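Pultater Opens Its First Store in Loltow on 17th April

LOLTOW – I've been selling bedding out of one warehouse or another for so long that I half expected to retire without ever owning a front door. Well, we have one now! Pultater is opening its first real store, right on Gurkum Street in the middle of Loltow, and I wanted to write this announcement myself because I've been talking about it to anyone who'll stand still.

The doors open on 17th April at 10 a.m. Come in, lie down, stay as long as you like. There are 6 beds made up on the floor, all of them with our own sheets and covers, and there's coffee at the back (please keep it at the back).

What you'll find inside

The store carries everything we sell online, plus a few things we've never shipped because they cost too much to box. That means the full sheet range in all 4 weights, the wool blankets, the quilted mattress covers and the big square pillows people keep emailing me about. Yes, they're back. Yes, they come in the gray.

We're also launching the Ó Flaithearta collection in the store before it goes anywhere else. It's a plain white cotton line, woven a little heavier than our regular percale, and I've had a set on my own bed all winter. It wrinkles less than I deserve. A queen sheet set is $552 – I know, that's a lot for sheets, and we do have sets for a good deal less on the next shelf over. But if you like a sheet with some weight to it, come and put your hands on this one before you make up your mind.

The fitted sheets in the new line have deeper corners, too. Our old ones were cut for the mattresses people owned years ago, and mattresses have gotten thick! If you've ever had a corner ping off in the middle of the night, you know exactly what I'm talking about.
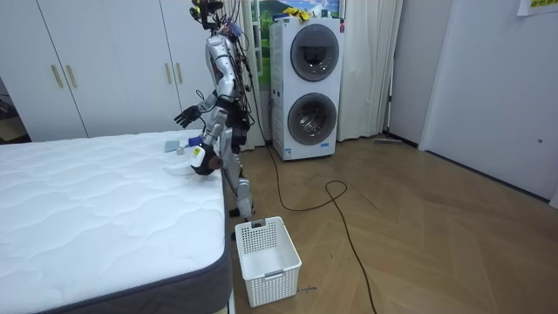
Bed-making mornings

Starting opening week, we're running a free bed-making class every morning before the store gets busy. We'll cover hospital corners, getting a duvet into its cover without climbing in after it, and how to fold a fitted sheet so it fits on a shelf. Classes are small, so sign up at the counter or through our website. Kids are welcome and tend to be better at the duvet part than the rest of us.

Trade in your old linens

Bring us your clean used sheets and towels, any brand, and we'll take $4 off your purchase for every piece. Anything still in good shape gets passed along to local shelters, and the worn-out stuff is cut up for rags. The trade-in offer runs through the end of June.

Opening day extras

The first 970 customers get a free pair of standard pillowcases from the regular percale range. You don't have to buy anything. Just ask at the counter.

About Pultater

Pultater makes sheets, blankets and bedding for everyday homes. We sell online and, from now on, at our store on Gurkum Street in Loltow. Parking is behind the building, and the entrance on that side has a ramp. For press questions or samples of the Ó Flaithearta collection, write to us through the contact page on our website and I'll get back to you myself, usually the same day.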